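# Why do black clothes get hotter?

Sunlight is a parcel of energy, and it has to go somewhere. Black cloth swallows nearly all of it and warms up. White cloth bounces most of it back, like a goalkeeper who hates the ball.
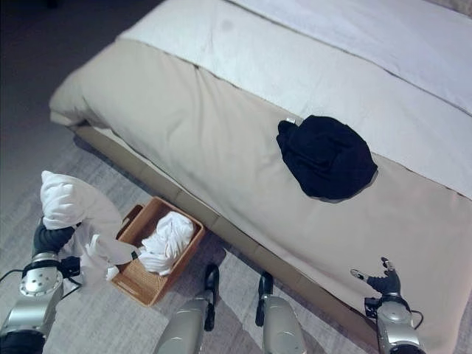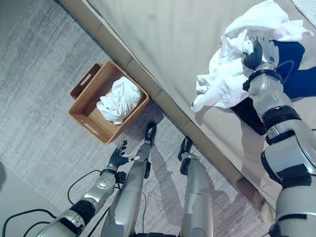 Then why, a reader in Kirnden wants to know, do some desert people wear black robes? Good question, annoyingly. The robes are loose. Warm air rises inside them and escapes at the neck, and cooler air slips in at the bottom.

Try it in July: one black sock, one white sock, one sunny windowsill. Feel both at teatime. Clean socks, please.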